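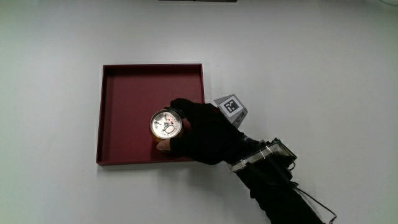

Karine MacPherson asked, after reading our last report, whether a tray for every item was worth the trouble, when most of the stock could be lined up on the table and listed in one go. She also wanted to know if the small parts were holding up the rest of the work, and when the Laing grant could be expected to show a finished list.

Those were fair points and they are answered in order in this report, which covers the work up to 20 Jun 2018.

Use of the tray

We tried the quicker way in the first part of the project. Items were set out in rows and listed from left to right. It went well enough with large things and badly with small ones. Two entries were swapped on several sheets, and checking them took longer than the listing had. We now bring one item at a time to the tray, take its entry, and clear it before the next one comes. The tray is shallow, dark red and open on top, and low walls keep a round thing from rolling away across the table. A gauge, for instance, is held over it with the dial turned up until the reader has finished with the face, and then it is put down.

The slower method costs us time on each item. It saves most of that at the checking stage, and we would like to keep it for the rest of the grant period.

Where the list stands

The Brikenberg store holds 817 items under the terms of the grant. At the time of writing, 556 have a full entry, meaning a name, a short description, a size, a condition note and a shelf number. Of these, 383 have also been labeled and put back on their permanent shelves. The remainder of the finished entries are in temporary crates along the back wall, waiting for labels.

Label stock ran out twice. We had ordered the small size only, and it does not stick well to curved surfaces. A larger tie-on tag has been bought for gauges, bottles and anything else without a flat side. The cost came out of the supplies line and did not go over it.

Small parts

They did hold up the work, and the last report should have said so more clearly. The problem was the naming. The old Brernasia list used one word, "meter," for anything with a dial. Our new list separates gauges, timers and thermometers, so each of the old entries had to be looked at again with the item in hand. That job is finished except for 13 pieces with no readable markings. They have been set aside in a box of their own and given temporary numbers.

We do not plan to spend grant money on outside help with these. If they can't be named by the end of the period, they will be listed by shape and size.
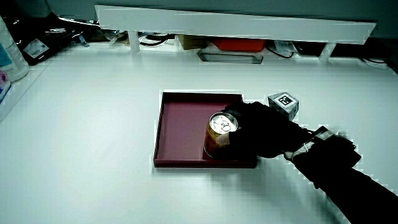

Food and drink containers make up the next group, and they have turned out easier than the small parts. Most can be named at a glance, they stand up without support, and the shelf boxes we already own fit the common sizes. The main rule is that a container is entered with its lid and opening described separately from its body, as the old list mixed the two. A can with a golden-orange body and a silver top with a pull tab is therefore entered with two colors, one for each part, and "pull tab" goes in the opening field. We also ask handlers to take hold of cans by the top and side and keep them upright in the tray, so that the condition note can be made without turning the item over first. The base is checked last.

Glass jars will follow. They need dividers in the shelf boxes, and we have priced two kinds. The cheaper one is cardboard and comes flat. The other is foam and would have to be cut by us. We are leaning toward cardboard.

Staff time

The table is in use on most working days. Two people work together, one handling and one entering, and they trade places after each crate. We tried having one person do both and gave it up within a week. The entries were fine but the pace dropped by more than half.

Training for new handlers now takes a single morning. It covers picking up and setting down, the order of the fields, and what to do with an item that is leaking, broken or sharp. The sheet used for the training is attached to the financial summary.

Budget

Spending is within plan on every line except shelving. The Boditz shelf units cost more to deliver than we had been told, and the difference was met by putting off the second folding table. We can manage with one table for the present. If the funder agrees, we would like to move the unspent travel money to shelving and buy the last unit before the jars are started.

Next steps

The rest of the containers will be entered first, then the jars, then the tools and the kitchen things from the upper shelves. Labeling will run alongside and should catch up while the jars are being done. We expect the full list to be ready in November, with a printed copy for the store and a file copy for the Laing office.

Two decisions are needed from the funder before then: the transfer from travel to shelving, and whether the items without markings may be listed by shape and size.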